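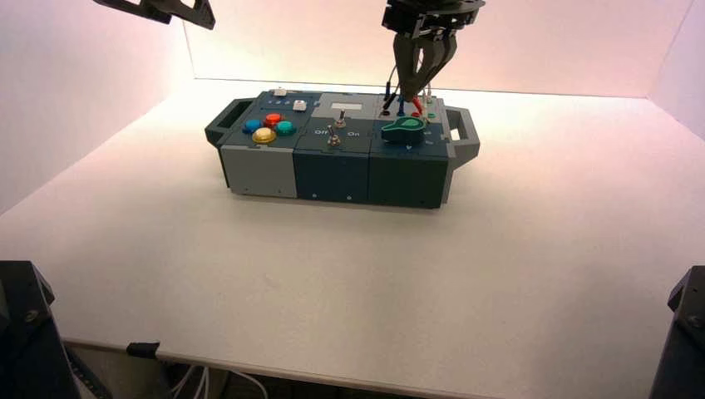

New bench neighbor, hard at it on the probe end of the board.

1/ So the Gralow test line has arms now! I used to do 90 boards a shift by hand — buttons, toggles, knob, probes, repeat. My wrists do not miss it.

2/ What's changed for us: less poking, way more watching. I write up the odd ones and swap boards, and two of us moved over to repairs (they wanted to, promise).

3/ The bit I didn't expect is how quiet the break room chat got. We used to gripe about sticky knobs all day. Now it's schedules.

4/ Training for the next group starts in September. 60 hours, paid. Ask me stuff!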